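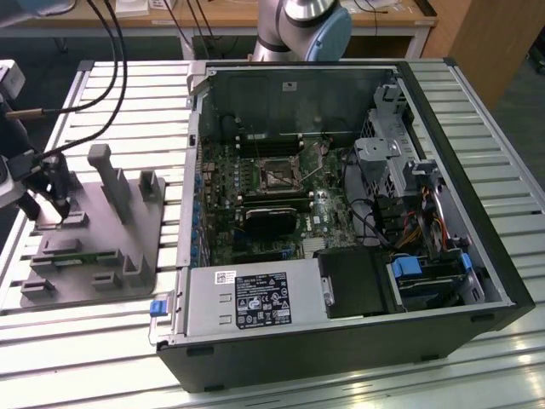

4. Setting up the memory task

Before this section, finish homing the arm (section 3) and load the Dirkik profile on the club laptop.

4.1 Lay the tower on its side on the slatted bench, open side up, with the motherboard side nearest the fixture tray.

4.2 Check that the memory slots are empty and that no cables lie across them. Push loose cables toward the drive cage.

4.3 Put one memory module in the tray slot, long edge held between the blocks. Handle it by the ends.

4.4 Open Wotia and choose Tang — Insert. Set the approach speed to 400 and the lift height to 616. Leave the other fields alone.

4.5 Run the path once with the gripper closed and nothing in it. Keep a hand on the stop button.

4.6 If the path is clear, run it with the module. Log the result under your team name.

Caution: The tower must be unplugged from the wall for the whole session. The bare CPU socket has fine contacts. Do not touch it or set tools on it.

Note: If the tray has been moved, teach its position again before step 4.5. Olcombe teams use their own offsets — ask Gleice Aguiar for the file. Stop after three failed inserts and see Toshio Tsuchiya.

Revised 14 Mar 2019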